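# orkport-phrases

Short telephone phrases in English, written down and tagged by hand. The set holds 1832 phrases from 29 kinds of call, such as booking a table, reporting a fault, asking for opening hours or leaving a message. It was put together for people who teach English to adults and want real-sounding lines for practice.

## Files

- `phrases.csv` has one phrase per row
- `calls.csv` lists the kinds of call and their short codes
- `notes.md` covers spelling choices and a few odd cases
- `old/` keeps the Melton list, unchanged

## Columns

| Column | Meaning |
|---|---|
| `id` | number, never reused |
| `text` | the phrase |
| `call` | code from `calls.csv` |
| `side` | `caller` or `answerer` |
| `polite` | 1 to 4, where 4 is most formal |

The `polite` score is a matter of taste. Two readers scored every row, and where they differed the lower score was kept. If you only need plain office English, filter on 2 and 3.
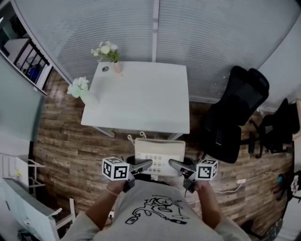 Phrases that work for either side of a call appear twice, once with each value of `side`. Remove the repeats first if you want word counts. "Hold the line" and "putting you through" are both in, although younger learners may never hear them.

## Changes

The June version fixed 11 rows with the wrong call code and took out shop names. Tlapale, the older script for making printed cards, still reads the file but ignores `polite`. Use Prikonside instead if you need the scores on the cards.

## Known gaps

- Very few complaints
- No emergency calls, left out on purpose
- British usage only
- Numbers are written as words, so "double four" is never "44"

## Licence

Free to copy and change for teaching. Please keep this file with the data.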